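Workshop notebook, Watcombe bench
November 8, 2021

Kettle on, heating off, same as ever. Writing this up before I forget which of today's failures were new.

Carrying on with the dishwasher job. For anyone picking this book up cold: the question we were given in October was whether the arm can load and unload a domestic dishwasher to a standard a reasonable household would put up with. My view then was no. My view now is no, with notes.

Morning went on the Kasska planner. The update was supposed to cure the dithering over the top rack, where it would hover, back off, hover again and generally behave like a guest who doesn't know where the mugs live. Dithering is indeed reduced. It now commits to the wrong place straight away, and I suppose that counts as confidence. Rolled back one setting (approach margin, the one buried two menus down) and things improved. Have written the value on the whiteboard. Please do not wipe the whiteboard.

Log counter stands at 3394 attempts since we started, all jobs lumped together, so don't read anything into it. It includes the week of folding tea towels, which we agreed not to talk about.

Today's run, unloading only, was 100 picks in total, mixed crockery. 80 came out and landed on the worktop the right way up. The remaining 20 were a mixture of slips, refusals and one mug that was put back in the rack with great care. I can't fault the placement. It was just the wrong direction.

Timing is where it gets embarrassing. Best full unload so far is 141 minutes, for a load I can clear by hand while the toast is doing. You could argue that the machine doesn't mind how long it takes, and the Ziden people do argue this, at length, on calls. Against that, it wants somebody stood next to it with a hand near the stop button, and that somebody does mind.

Plates are fine when they stand up straight with a clear gap either side. Put two together and it treats them as one thick plate and squeezes accordingly. Bowls are worse. A bowl leaning on its neighbour has no edge where the planner thinks edges ought to be, so the finger goes in, feels about, and comes out with the air of having done something. Cutlery we're leaving alone until the new fingertips come. Forks in particular. I have opinions about forks.

The folding tines are a nuisance all round. Leave them up and the gripper has to thread between them; fold them down and the crockery lies about at angles. Up is better, marginally. If anyone has time, try one side up and one side down and write down what happens, even if what happens is stupid.

Shiny steel still upsets the depth reading. I hung a sheet of grey card against the side wall for half an hour and got cleaner numbers, but we can't very well ask people to line their dishwashers with card. Needs doing in software. Passed to the Ziden list, where it is in good company. 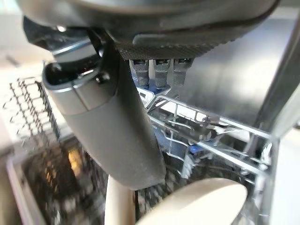 Tried the afternoon with the wrist turned a few degrees further before going in. Fewer knocks on the way down, more on the way out. Swings and roundabouts. I'd keep it for plates and drop it for anything with a handle, but the planner only takes one wrist setting per run, so somebody would have to sort the washing up first, and at that point they may as well put it away.

Görtz have asked again whether the same set-up would do for their parts washer. On the whole I think yes, and sooner than it'll do a kitchen. Their trays come through identical, every part sits in the same slot, and no teenager has been near it. Shop floor before sink, in other words. I've said we can give them half a day once the current runs are finished.

To do:
Check finger screws, the left side had some play in it at close of day
Re-teach the home position, it has wandered
Repeat the unload with bowls only, and take a book
Ask Kasska for separate wrist settings
Washing-up liquid (for us, we're still doing the tea mugs by hand)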